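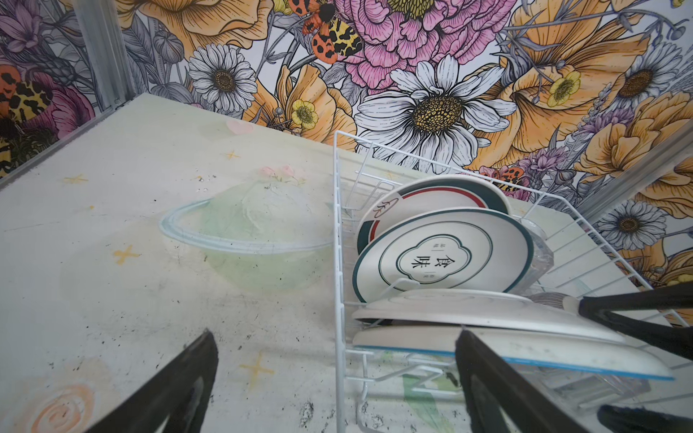 Wadton Shared Kitchen – my notes from the May meeting

We started at 8, once the kettle was done. I was on minutes again, so blame me for the spelling.

Dish rack. We're keeping the white wire one. I said it's fine for plates and a nuisance for anything deep, and most people agreed! Bowls go upside down on the tabletop beside it, like the pale green one, and get put away before you leave the kitchen.

Wallpaper. Long chat, as ever. Two of us want plain paint, but I love the moths and that big pink peony, and so did enough others – it stays. Stuvholm quoted $1,657 to strip and paint the wall, and that pretty much settled it.

Tabletop. The black specks and smudges came up again. We'll try a soft cloth and dish soap first (no scouring pads please, I don't want to lose the little heart and stars). Cernent sells a cleaner for painted surfaces if that gets us nowhere.

Money. $146 in the kitty. Agreed to buy dish towels out of it.

Mugs are on the list for next time. We wrapped up at 9:15.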